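The sock lady of Ledesma Street

I got to her place at 7:30 on a Thursday evening, which she had warned me was laundry night, and she wasn't kidding. The dryer was thumping away behind a folding door and she waved me in with a pillowcase over one shoulder. She runs the mending and laundry column in our neighborhood newsletter, and I'd been wanting to ask her about socks for ages (I have a drawer at home I can't close).

"Everybody wants to talk about stains," she said, pouring me some iced tea. "Then they get comfortable and it's socks, socks, socks."

She grew up as one of five kids in a house with a single basket for everyone's socks. You dug through it in the morning and took what you got. "I wore my brother's soccer socks to a piano recital," she told me. "Knee socks! In June!" Her own household is down to 2 people these days, but her sister's kids come by on weekends, and she still pairs everything herself before it goes back upstairs.

I asked whether she pairs as she pulls things out of the dryer or saves it all for the end. She looked at me like I'd asked if she irons in the bathtub.

"The end, always. Shirts first, while they're warm. Socks can wait, they don't wrinkle in any way I care about. And I want a table. I did it on the bed for years and my back was a mess."

A clear table, too. No mugs, no mail. She lays each sock out flat and smooths it from the toe back before she goes looking for its partner, and pale colors get their own turn, after the darks are put away. 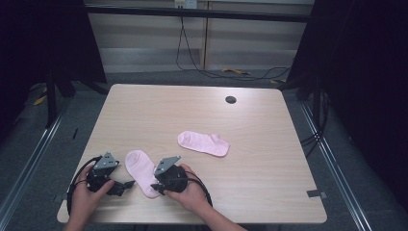
On pinks, whites and other troublemakers

"Pale pink is the worst," she said. "You get a white one that's been through with something red, and under a lamp at night you'd swear it's a match." She checks the ribbing and the length of the cuff first and worries about the shade later, in daylight if she can wait that long.

Then we got into folding, and I confessed that I ball mine up. She put down her tea. Balling stretches out the top one, she says, and ankle socks don't have much cuff to lose. She lays one on top of the other, toes together, and folds the pair in half. That's it! I tried it right there with two of her gray ones and it took me maybe three seconds.

And the singles? She keeps a bag for them on a hook by the dryer, an old canvas thing from Fultia, the garden store that used to be out by the highway. Last August she emptied it and found 12 socks, one of which belonged to a houseguest from the year before. She mailed it back. The postage came to more than the sock was worth and she's still pleased about it.

By the time the dryer buzzed we'd moved on to towels, and she has so many opinions about towels that I'm going to have to go back.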